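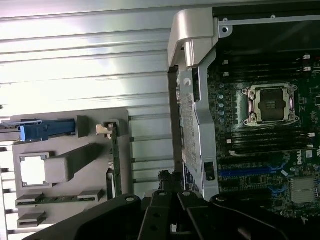

Ribbed metal panel, gray brackets and a blue latch.

1/ We are a small workshop in Mirkport and we make built-in wardrobes and beds for rooms with a sloped ceiling. Many people ask me the same things, so I write the answers in one thread.

2/ Please measure the slope at both ends of the wall. In old houses the two numbers are almost never equal. Last month in Wekutstead the difference was 43 mm on one short wall, and the owner had lived there for years without seeing it.

3/ Doors under a slope: hinged doors need free space in front, sliding doors need a straight top rail. If the low side is really low, I prefer deep drawers. You pull them out and you see everything from above.

4/ We leave a gap of 10 mm at the back wall, so the air can move. An outside wall under the roof gets cold in winter, and clothes pressed against it start to smell. 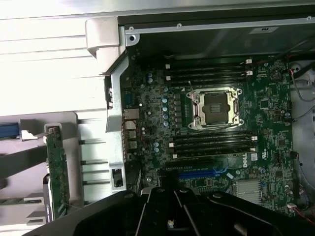

Dell motherboard, open socket in the middle, memory slots on both sides of it.

5/ About color. The Ayala oak looks warm in our showroom but a little yellow in a room with a north window. Take the sample home for a few days and look at it in the morning and also with the lamp on.

6/ Somebody asked if we can build around a chimney. Yes, but first we need to know if it is in use. If it is, we keep the distance that your local rules ask, and the cabinet becomes less deep there.

7/ The bed with the lifting base (we call it Drelent) now comes in 3 widths. The mattress can be up to 17 cm thick if you want to sit under the low side without touching your head.

8/ Orders made in August will be delivered after the workshop break. For a price, send me the two heights, the width and one photo of the wall.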